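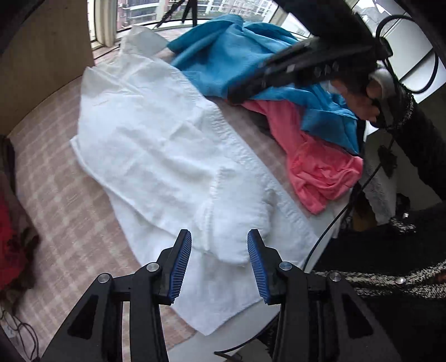 Wednesday, after supper

Money day. I put it off through two coffees and a long phone call with my sister, and then I sat down with the spreadsheet and did it.

So where we are: the office wants our equipment list for next year before the end of November, and whatever isn't on the list doesn't get bought. Last year I forgot cables entirely (entirely!) and spent the spring begging for them one at a time. This year cables are line one. I typed CABLES in capitals and felt very grown up.

The big question is still grippers. We have two pairs of the hand-held ones and they get used all day long, mostly on laundry now. Everything is laundry. Big white thing with the gathered seams, the blue one, the pink one, back to the white one. I see that checkered tablecloth when I close my eyes. Branwen wants a third pair so that one can be sitting on the shelf, charged up with good pads and ready to go, and I think she's right, but the Vadix ones are $369 each now, and you need two of them to make a pair, so there goes a big bite of the budget before I've even gotten to the dull stuff.

Arwel sent me a quote from Rimell this morning. Cheaper on paper. Then I read the whole thing and the pads aren't included, the cable isn't included, and shipping is "to be confirmed," which I have learned to read as "ha." By the time I'd added it all back in, the two quotes were so close I could have flipped a coin. I wrote to Rimell and asked if they'd lend us one for a couple of weeks before we decide. No answer yet.

Pads are the thing I really want to get right. The blue ridged ones grip cloth beautifully when they're fresh, and then the grooves go smooth and you start pinching at a thin edge three or four times to get it. Girnik does a replacement set for $35. I've put down a lot of them, and I'm not going to apologize for it. If somebody upstairs wants to know why pads have their own line I'll hand them a worn gripper and a bedsheet.

Longer cables too. The ones we have are fine if you stay put, but fabric makes you reach. You go out to the far corner, you come back, you swing around to turn a flap over, and the whole time there's a cord along for the ride, lying on the table or looped up behind your wrist. I priced some softer ones at $80 each, which made me squeak out loud. Arwel says cut that and buy clips. He may have a point — clips are practically free. I put down both and marked the cables "if funds allow," so at least I've asked.

What else. The Rajput arm! It's on the list for the third year in a row, down at the bottom in its own little section where I keep my dreams. Branwen thinks we should stop putting it there and write a proper case for it as a separate request, with what it would do and what it would cost to keep running, a service plan, all of it. She's offered to write half. I said yes before she could take it back. My half is the part with numbers in it, of course.

Her other idea was a second table, a bigger one, so a large piece can lie flat all the way out. I like it but I can't see where it would go. I'd want to measure first, and then measure again with the chairs pulled out, which I did not do for the last cabinet.

Oh, and more cloth. I nearly forgot, and it's the cheapest thing on there. We've handled the same pieces so many times that I know them by heart, and that can't be good for anybody's folding, mine or a machine's. Towels, I thought, and some stretchy things, and a fitted sheet if we're feeling brave. Thrift store on the weekend. Keep the receipts this time!!

Total is over. Of course it's over. I took out the spare stand and it's still over, so tomorrow I'll go back through with Arwel and he can be the mean one.

Still to do: chase Rimell about the loan, ask Vadix if they'd come down at all for buying a pair, count the good pads left in the drawer, call Mom back.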